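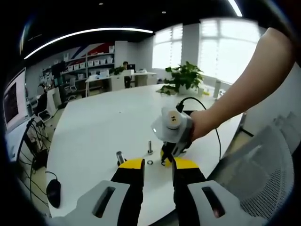
Small parts on the white table

Hello again from the mending corner! August was a busy one for us, with 18 lamps through the door and two toasters that I'd rather not talk about (sorry, Aigars, I did try). Aigars Venckus has now moved all the spare screws into old jam jars, sorted by size, and I can't tell you how much happier I am on a Saturday-sort of morning when I can find one that fits.

A few of you asked how to stop little bits going missing when you take something apart at home. I lay mine out on a tea towel in the order they came off, left to right, and work backwards when it's time to put it together again. Egg boxes are good too. Định Lã swears by a muffin tin, and he's fixed far more radios than I have!

We could do with more fuses and a decent pair of tweezers, if you've any going spare. Doors open at 2 as usual, and there'll be tea.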